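4.2 Do plates organize a play table?

The claim that a plate tells a child where the food goes has been repeated so often in the toy literature that it is rarely tested. Manufacturers lean on it too. The Kelumel pastry set is sold on the idea that its plates "teach serving," and the Vemwood guide for preschool rooms advises adults to lay out dishes first and let the sorting follow. We were not convinced by either source. Neither reports how a table looks when plates are present and the food has somewhere else to go.

Our own layouts give the claim little support. We kept 37 tabletop layouts in which toy pastries, plates and a placemat shared one surface, and coded each item by what it rested on: a plate, the mat, or the bare table. In 14 of them, most of the pastries lay on bare table, although a plate was within easy reach of every one. A reader who wants to see order in such a table will find it, and this is part of our worry. Two donuts near a plate can be called "grouped," and a donut beside a plate can be called "waiting to be served." Neither label says anything about the layout that the position alone does not.

Plates themselves were also less stable as landmarks than the earlier work assumes. Kaltberg's scoring sheet treats the placemat as the setting and the plate as its center, which works only when the plate is wholly on the mat. Where a plate straddled the edge, our two coders disagreed about whether its contents belonged to the setting, and the sheet offers no rule. We scored the nearest supporting surface and left the mat out of it (Figure 3).

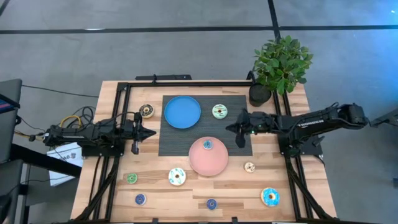

Figure 3. Layout with nine toy donuts, two plates and a placemat. One donut is scored as plate, one as mat, seven as table.

Color matching fares no better as an explanation. It has been suggested that blue food drifts toward blue plates, and the Greco coding scheme even gives credit for it. With frosting and plates drawn from the same small range of bright colors, some matches will turn up by accident, and the scheme makes no correction for this. We dropped the color score after the first round of coding and would advise others to do the same.

None of this shows that plates have no effect. Our sample is small, and a still layout says nothing about the order in which things were put down. It does suggest that "serving" should not be read off a finished table, however tempting the plates make it.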